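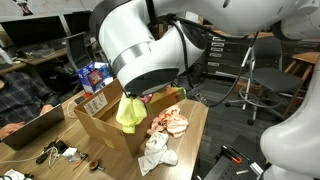 Ein Griff, viele Lagen

Weiche Ware galt in der Retourenbearbeitung lange als Sache der Hände. Beim Textildienstleister Kilon greifen seit Januar Roboterarme mit. Die Arbeit am Tisch ist dadurch anders verteilt.

Ein Karton mit starren Teilen ist für einen Roboter ein weitgehend gelöstes Problem. Lage und Kontur der Objekte lassen sich erfassen, der Greifpunkt ergibt sich aus der Geometrie. Bei Textilien entfällt diese Grundlage. Ein T-Shirt hat im zerknüllten Zustand keine Form, die sich in einer Datenbank hinterlegen ließe, und nach jedem Griff liegt es anders da als vorher. Der Standort Trovby, an dem Kilon Rückläufer und Putztextilien für gewerbliche Kunden vereinzelt, sortiert und neu verpackt, arbeitete deshalb bis zum Winter rein manuell.

Die manuelle Vereinzelung läuft nach einem einfachen Schema ab: Karton öffnen, Teil entnehmen, ausbreiten, beurteilen, ablegen. Eine eingearbeitete Kraft schafft auf diese Weise 400 Teile pro Schicht. Begrenzend wirkt vor allem die Entnahme. Der Griff in den Karton erfolgt mit gestrecktem Arm und gedrehtem Rumpf, und er wiederholt sich über die ganze Schicht. Die Beurteilung selbst dauert kürzer, verlangt aber die größere Aufmerksamkeit.

An dieser Stelle setzt die Anlage an, die intern Jodon heißt. Sie soll die Entnahme übernehmen und das Teil so auf dem Tisch ablegen, dass ein Mensch oder ein nachgeschalteter Schritt damit weiterarbeiten kann. Beurteilt wird weiterhin von Menschen. Joonas Eskola, der das Vorhaben bei Kilon als Prozessingenieur leitet, hält diese Trennung für die wesentliche Entscheidung des Projekts. »Wir hatten anfangs ein Lastenheft, in dem die Maschine alles konnte«, sagt er. »Davon haben wir den größten Teil gestrichen. Übrig blieb der Griff.«

Der Griff ist schwierig genug. Dünner, glatter Stoff wirft Falten, die sich aus der Kameraansicht kaum von einer Kante unterscheiden. Flauschige Gewebe wie bei Reinigungstüchern haften aneinander und kommen leicht im Paar aus dem Karton. Liegt ein Tuch doppelt, muss das System entscheiden, ob es ein gefaltetes Teil vor sich hat oder zwei verschiedene. Eine kleine Kamera am Handgelenk liefert dafür das Nahbild, aus dem die Software den Greifpunkt ableitet.

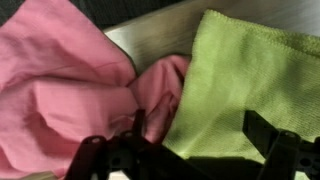

Besonders heikel sind Stellen, an denen sich zwei Stoffe berühren oder überdecken. Setzen die Finger auf der Grenze an, erfassen sie beide Lagen, und der Zyklus muss wiederholt werden. Eskolas Gruppe hat die Reihenfolge deshalb umgestellt. Das System sucht zuerst nach einem freien, erhöhten Punkt im Stoff und erst danach nach einem Saum. Ein Bausch lässt sich sicherer fassen als eine flach aufliegende Kante, auch wenn das Teil anschließend ungeordneter auf dem Tisch liegt. Für die Beurteilung ist das unerheblich, für das Zusammenlegen nicht. Dieses bleibt vorerst Handarbeit.

Für die Beschäftigten verschiebt sich damit der Schwerpunkt der Tätigkeit. An den umgestellten Plätzen wird seltener gehoben und häufiger entschieden. Wer früher am Karton stand, sitzt nun zeitweise am Rechner, prüft Fehlgriffe und ordnet sie einer Ursache zu: falsche Lage, doppelte Lage, verrutscht, nicht erreicht. Die Einarbeitung in die Bedienoberfläche dauert 2 Tage. Deutlich länger dauert es, bis jemand einem Greifversuch ansieht, dass er misslingen wird, und ihn rechtzeitig abbricht.

Diese Kenntnis kommt nach Darstellung des Unternehmens überwiegend von den Sortierkräften. Wer jahrelang Mikrofaser und Jersey in der Hand hatte, weiß, welches Material mitzieht und welches abrutscht. In den ersten Wochen wurden solche Hinweise mündlich weitergegeben und gingen zum Teil verloren. Inzwischen gibt es ein Formular mit Materialklasse, Griffstelle und Freitextfeld. Das Freitextfeld wird am meisten benutzt.

Widerspruch gab es beim Takt. Der Arm arbeitet gleichmäßig, langsamer als eine geübte Hand, aber ohne Pausen. In der ersten Auslegung bestimmte er damit auch das Tempo am Beurteilungsplatz. Die Belegschaft verlangte einen Puffer zwischen beiden Schritten, und die Planung gab dem nach. Seither legt die Anlage auf einer Zwischenfläche ab, von der nach eigenem Rhythmus entnommen wird. Der Platzbedarf stieg, die Zahl der gemeldeten Unterbrechungen sank.

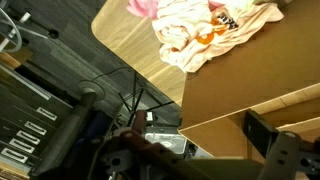
Arbeitstisch mit Textilien und Karton, aufgenommen von der Kamera am Greifer. Foto: Kilon

Offen ist die Frage der Eingruppierung. Die Überwachung der Anlage ist im bisherigen Tätigkeitsverzeichnis nicht vorgesehen, die betroffenen Kräfte werden weiter als Sortierpersonal geführt. Kilon hat eine befristete Zulage eingeführt, die 4 Monate läuft und danach neu verhandelt wird. Stellen sollen nach Angaben des Unternehmens nicht entfallen. Eine schriftliche Vereinbarung darüber liegt bislang nicht vor.

Technisch steht als Nächstes das Material Tan an, ein schweres, beschichtetes Gewebe, das der Greifer derzeit nur unzuverlässig fasst. Es steht im Karton gegen die Wand und federt beim Zugriff zurück. Geprüft werden ein anderer Fingerbelag und ein flacherer Anfahrwinkel. Bis eine der beiden Varianten freigegeben ist, gehen Kartons mit Tan am Arm vorbei an die Handplätze.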